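Clistcombe Paddle Hire: Your Questions Answered

Do I need any experience?
None at all! Most people who rent from us have never sat in a kayak before. Lindsay Pryor gives a quick lesson on the grass first, and then you wade in and off you go.

Which boat should I pick?
For calm water we love the Hirmont, a wide, steady sit-on-top that forgives all kinds of wobbling. The Banorent is longer and quicker, and a joy if you want to get up to Prendergast Bridge and back in an afternoon. Not sure? Try both before you pay.

How long is a rental?
The shortest is 3 hours. That gets you to the heron island with time to sit and float for a while (please do, it's gorgeous out there).

What does it cost?
A single kayak is $19 for the 3 hours, paddle and life jacket included.

Can I bring my dog?
Yes, we love dogs! Small ones ride up front in the Hirmont. We have dog life jackets in most sizes, so ask at the desk.

Where do I put my phone and keys?
Dry bags are free. Clip yours to the ring behind the seat.

Is there food nearby?
The farm store across the parking lot makes sandwiches until 4 p.m., and they travel really well in a dry bag. 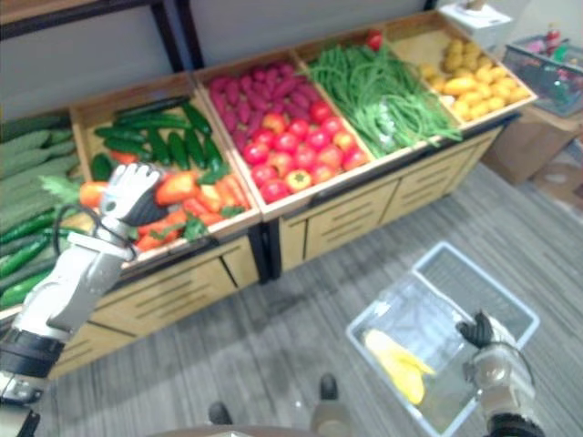

Carrots, tomatoes, green beans and more in wooden crates

When do you close for the season?
We paddle through the end of October, and the fall color on the upper river is worth a chilly morning. Friday evenings are our quietest time if you'd like the water nearly to yourself.

What if it rains?
Rain is fine, and pretty fun! For lightning or high wind we'll move your booking to another day at no charge.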